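Chapter 7

Chores, Benches and Shop Floors: What Machines Can Do So Far

In this chapter
Why some jobs that look easy are hard to automate
The difference between a fixed task and an open one
How simulation is used before a machine is built
How to judge a claim that a robot "can do" a chore

7.1 The laundry problem

Ask a group of people which job they would hand to a machine first and many of them will say folding laundry. It is dull, it comes around every week, and a child of ten can do it. A machine that does it as well as the child, in any house, with any pile of clothes, is still not something you can buy and forget about.

Compare that with filling a plastic plate with small, equal amounts of liquid. Few people could do this by hand for a full shift without mistakes. Machines have done it for decades. The job that is harder for us is easier for them, and a good part of this chapter is about why.

The short answer is that the liquid job can be fenced in. The plates have a standard size. They sit in known places. The liquid is measured by a device made for measuring liquid. A shirt has no standard position, and it takes a new shape each time it is picked up.

7.2 Between the fixed and the open

Most real work lies somewhere between the plate and the shirt. Consider a lab bench. The dispensing is automated, but somebody still has to bring the plates, take off lids, and put things back. These are chores in the plain sense of the word, close to setting and clearing a table. One way to take them on is to put a general-purpose arm beside the special-purpose machine and lay out the trays where both can get at them.

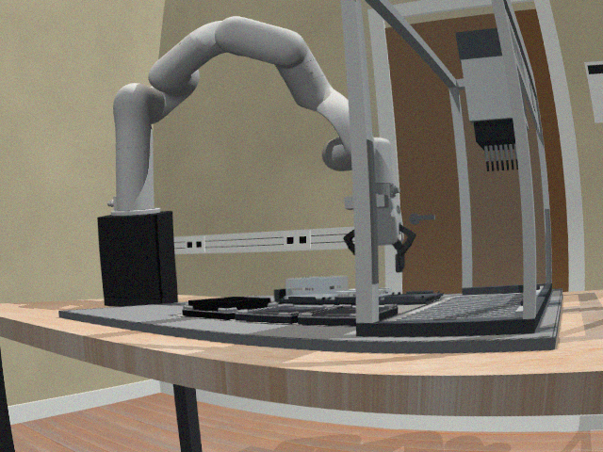

Figure 7.1 Simulated lab bench with a robot arm, labware holders and a multichannel pipetting head.

The two machines in Figure 7.1 divide the work. The pipetting head has a row of nozzles and is good for one thing. The two-fingered gripper is good for many things, none of them as well. Designers call this a work cell, and the layout of the cell often matters more than the quality of the arm.

Simulation lets a designer try a layout cheaply. Trays can be moved, the arm can be run through its reach, and a collision costs nothing. What a simulation handles poorly is the small stuff – a lid that sticks, a label that peels, a tray set down a little crooked. We return to this gap in Section 7.5.

7.3 Three cases

The rest of the chapter follows three trials. The first, at Trarkano, used an arm to load and unload plates and ran for 15 weeks. The second took place on the shop floor at Vachon, where 18 part types had to be sorted into bins. The third is the Plundik kitchen study, in which a machine cleared dishes from a table in 3 homes. The first went into regular use, the second was cut back to the most common parts, and the third ended with a person standing by at all times.

As you read, note for each case who prepared the workspace and how long that took. Published results often leave this out – and the preparation is work too.

Before you go on

Pick a chore you did this week. Write down everything that had to be in place before you started, and which of those things you could promise a machine would be the same tomorrow.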